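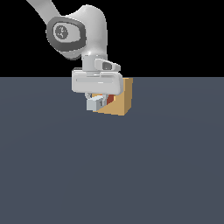
Simulated arm over a tan cube, dark floor.

Clandwood Recipe Cards - README

Hi, and thanks for stopping by! This is my collection of typed-up recipe cards from the Clandwood cookbook swap. I've been picking away at it since September, mostly at the kitchen table after dinner, and it finally feels tidy enough to share. There are 600 cards in it, one recipe per card, all in plain text files you can open with anything.

What's in here

The cards folder has the recipes themselves. The notes folder has my scribbles about smudged words, odd measurements and the like. There's also a file called index.csv, and that's the one you want if you're hunting for something in particular (say, every card with rhubarb in it). Each row has the title, the course, the main ingredient, the oven temperature if the card gave one, and how sure I am that I read the handwriting right.

That last column goes from 1 to 3. A 3 means I could read every word. A 1 means I was squinting at gravy stains with a flashlight, so please taste as you go! I left 83 cards at 1 and I would love help with those.

How I typed them

I kept the spelling the way the cook wrote it, so you'll find "choclate" and "bake till done" all over the place. I did spell out the shorthand for spoons, though. Half the writers used a big T for tablespoon and a little t for teaspoon, and the other half used whatever they felt like that morning. Wherever I had to guess, the word has a question mark in brackets after it.

Fractions are typed with a slash, so 1/2 and not the tiny one-piece version. My old laptop turned those into garbage and I had to fix a whole batch of pie crusts by hand. Never again.

Oven temperatures are in Fahrenheit. A few cards only say "slow oven" or "hot oven" and I left those alone. The temperature column is blank for them.

Things I know are wrong

There are 2 cards called Brenville Slaw and they don't agree about the vinegar. I kept both. The dumpling card filed under B is in the wrong drawer, so to speak - it belongs with the soups, and I keep forgetting to move it. Also, the course column calls every jello salad a dessert. I've had complaints about this from my own family and I'm not budging (okay, maybe in the next version).

The canning and pickling cards are here as written, for reading. Some of the jar times are from long ago, so please check them against a current canning guide before you put anything up.

Using the cards

Cook from them, print them, stick them on your fridge, make a little booklet for your cousins. If you put them online somewhere, a line saying they came from the Clandwood swap would be lovely. I'd ask that you don't sell them.

Sending fixes

If you spot a mistake, send me the card number and what you think it should say. One fix per message is easiest for me. And if you've made the Bravel plum cake and yours didn't sink in the middle, please tell me what pan you used. I'm down to my last bag of frozen plums and I'd like to get it right before they're gone.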